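Bag Capacity Is the Wrong Number to Print Large

Trash bags are sold by volume. The figure on the front of the box is a capacity, and shoppers match it to the capacity stamped under the bin. I think this is a poor way to sell a bag, and the label should be changed.

Volume does not determine fit. Rim circumference does. A bag stays up when its opening is slightly wider than the rim and enough film is left over to fold down the outside. Two bins of equal volume can differ widely at the rim: a tall, narrow one may measure 22 inches around the top and a squat one 26. A single bag will not serve both well. It slips on the first or strains on the second, and the capacity figure predicts neither.

Depth is the second number that matters. Selim Yaman, who buys supplies for the office building where I work, keeps a tape measure in his desk for this reason. He allows 7 inches of film beyond the depth of the bin for overhang and tying. His suppliers, Plallex and Trurow, both print flat width and length, but in small type on the bottom panel – where a shopper in a store aisle is unlikely to look.

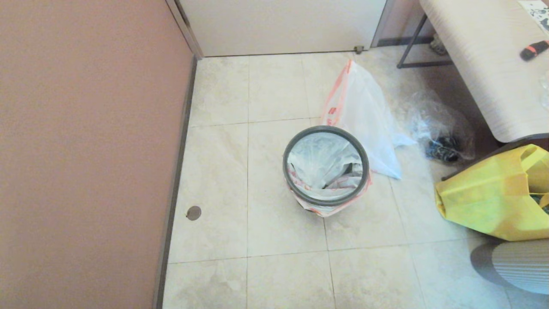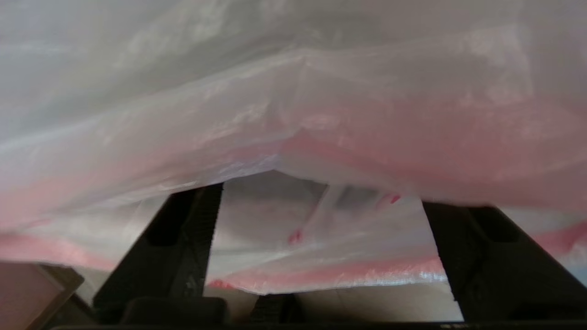
White bags with a colored band, the first picture showing one folded over the rim of a small round bin.

The usual objection is that people understand capacity and do not want to measure anything. Manon Girard made this case to me at some length. Her point has merit for large kitchen bins, where shapes are fairly uniform. It fails for small wastebaskets, which come in every profile a molder can produce.

A workable label would carry two figures in large type: maximum rim circumference and usable depth. Capacity could stay, in the small print. Bin makers would need to mold the same two figures into the base, and the cost of that change to a mold is minor. Film thickness is a separate question, and I would leave it off the front panel until the makers agree on how to measure it.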